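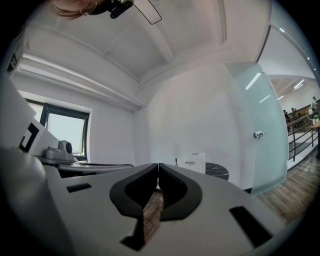 Projects > Rilness > Reports to Cartwright
Last updated Sun 22 September

To: Leonie Rutherford, Cartwright
From: Llinos James, Rilness project, Mullton

Leonie,

You asked for the bad news first, so it has most of this report to itself.

We lost nine working days to fingertips. The rubber pads on the hand-held grippers are meant to meet flat when the trigger is squeezed. On unit B the right pad had crept on its mount until the two met at a slight slant. It still closed and it still picked things up. The width log, which is what the arm at Plaltville learns from, was reading fully shut while the pads had a gap at one end you could post a business card through.

The arm learned this faithfully. It would close on a pen, report success and carry nothing at all across to the tray with great care. We blamed the arm for four days, then the lighting, then (briefly, and I have apologized) the new hire.

The count is as follows. We had 2,380 recorded demonstrations at the end of August. Of those, 472 came from unit B after the pad moved, and all of them are out of the training set. Your milestone was 2,000, so we are under it by 92, having sent you a cheerful email in which we were over it. Please disregard the email, including the exclamation mark.

There was one safety matter. During a test at Plaltville the arm dropped a glass jar from bench height while a technician was inside the taped line. She was wearing safety shoes and was not hurt. She should not have been inside the line, and the arm should not have been running with the line crossed. The floor sensor had been switched off in January to stop it tripping on the cleaning cart, and never switched back on. It is on now. The cleaning cart has a new route and strong feelings about it.

Changes made so far:
- Pads are pinned as well as glued on all units.
- Each session starts with a closed-grip check against a steel gauge. It takes 90 seconds and everyone complains.
- Any session without a logged check is rejected at upload.

Still open: we don't know why only unit B moved. My money is on heat from the van, but I would not spend yours on it. Replacement recording began last week, and I expect to pass the milestone by mid-October. No extra funds requested, apart from one jar.

Llinos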